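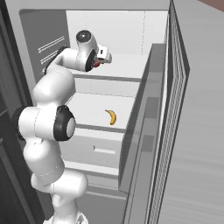

The Brukcombe Choral Society will open its December season with a new a cappella work, Trirevent, written in 22 short movements and sung without interval. The work runs for 76 minutes. Patrons are asked to be seated by 7 pm, as the doors will remain closed once the first movement has begun.

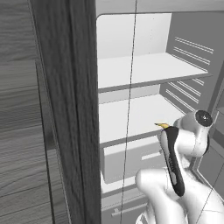

The score calls for two choirs placed at opposite ends of the hall — an arrangement that the Skomar building suits very well. Tickets are limited to 1,000. 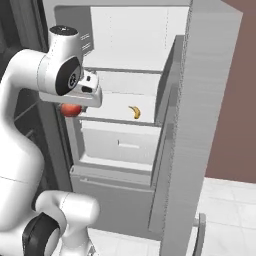
The text of the ninth movement, Rakena, is drawn from an old harvest song. It is the plainest music in the program, with one voice holding a single note beneath the others. I think of it as the red apple under the white hand of the robot arm, small and partly hidden, with its colour still showing.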